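Tips for Teaching a Robot Arm to Fold Laundry
Trerkero Workshop Pages — Home Projects
4 Oct 2023

These tips are for people who show an arm a job by hand or drive it with a leader arm or handset. They come from a summer of folding shirts and towels on a Vastley tabletop arm. Most of them will work with other arms of that size.

Before you record

Clamp the base down. A base that creeps a quarter inch over an afternoon will spoil the later runs, and you won't notice until you play them back.

Pick one fold and stick with it. If you fold the left sleeve first today, fold it first tomorrow. When two people share the driving, write the order on a card and tape it to the bench.

Wipe the wrist camera lens with a dry cloth. Lint gets on it fast, mostly from towels.

Start with washcloths. We did 20 of them before touching a shirt and it was time well spent.

Driving the arm

Go slower than you would with your own hands, but keep moving. Long stops get recorded too, and the arm will learn to stop in the same places. If you need to think, end the run and start over.

Come down to the cloth at a slant for a thin edge and straight down for a thick one. Open the fingers only a little wider than what you want to pick up — a wide grip takes the layer underneath along with it. 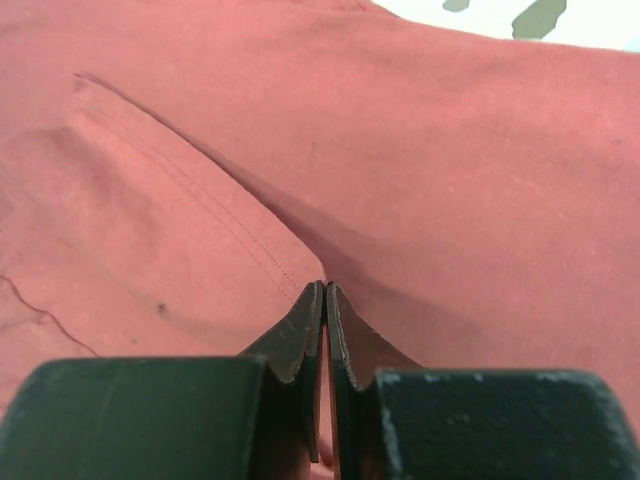 Hems and seams are the best places to grab. They stand up from the rest of the cloth and give the fingers something firm to close on. Teach yourself to find the stitching in the wrist view first. On the pink cloth, the double row of stitches runs down the fold to the fingertips, and a line like that is easy to steer along. Plain cloth in the middle of a shirt gives you much less to go by.

Leave some of the messy starts in. Crumple the shirt, drop it and begin from there. Our first 113 runs all began with a flat shirt, and the arm was lost as soon as it met a wrinkled one.

Sorting and saving

Throw out any run where you bumped the table or dropped the cloth by accident. Keep the ones where you missed a grab and went back for it cleanly. Out of 600 runs recorded in July we kept 272.

Name each folder by garment and fold, such as shirt-thirds or towel-half. Copy them to a second drive — the Stonditz recorder we use writes over its oldest files when it fills up.

Check the finger screws at the end of each session. A Steiner hex key lives on a hook by our bench for this.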